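Reproduction heater boxes go on sale for Gorow coupes

Owners of the Gorow coupe can order a new heater box for the first time since the factory ran out of spares. Quintanilla, the parts maker, opened its order book on January 4, 2026 and says the first boxes will be posted in August.

The box sits behind the dashboard on the passenger side and holds the heater core, the blower motor and two air flaps. The original was moulded in two halves and held together with spring clips. The lower half tends to crack along the drain outlet, and once that happens coolant from a leaking core ends up in the carpet. Most restorers have had to patch the old part with glass fibre or take one from a scrapped car.

Rogelio Enriquez, who runs the interior parts side at Quintanilla, said the firm had worked from an unused box still in its factory wrapping. It was lent by an owner in Tinau.

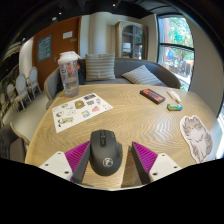
"We measured a dozen used ones before that and no two of them agreed," he said. "They go out of shape with the heat. The flap pivots were the worst of it."

The new box follows the later pattern, with the wider drain outlet and the extra rib under the blower. It fits early cars as well, but the control cable on those is shorter and has to be rerouted above the wiper motor. A replacement cable is sold separately. Cars with factory air conditioning use a different box and are not covered.

Buyers get both halves, the flaps, a set of clips and the foam seals. The heater core and blower motor are not included. The part number is 3701, and Quintanilla asks that owners give the chassis number when ordering so the right seals are packed -- there were two thicknesses, and the change came partway through a model year.

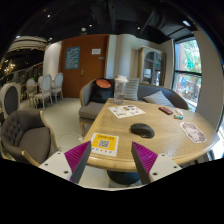 Photo: Quintanilla

The moulding is being done by Utier, which already makes door seals and grommets for the same cars. The tooling is good for up to 2000 boxes, though the first run will be much smaller. Enriquez would not give the exact figure. He said 21 orders had come in before the list was formally opened, most of them from owners who had asked to be told when the part was ready.

Fitting means taking out the glovebox, the lower dash panel and the demister hoses. The cooling system has to be drained. Quintanilla allows six hours for the job at a workshop and will include printed instructions with each box. It recommends new heater hoses at the same time, as the old ones are hard to get off the core without splitting.

The date stamp on the original moulding has been left off, and the maker's mark is on the inside of the upper half, where it cannot be seen once the box is fitted. Judged cars should not lose points for it, Enriquez said, but entrants should check with their own club first.

A box for air-conditioned cars is being looked at. No date has been set.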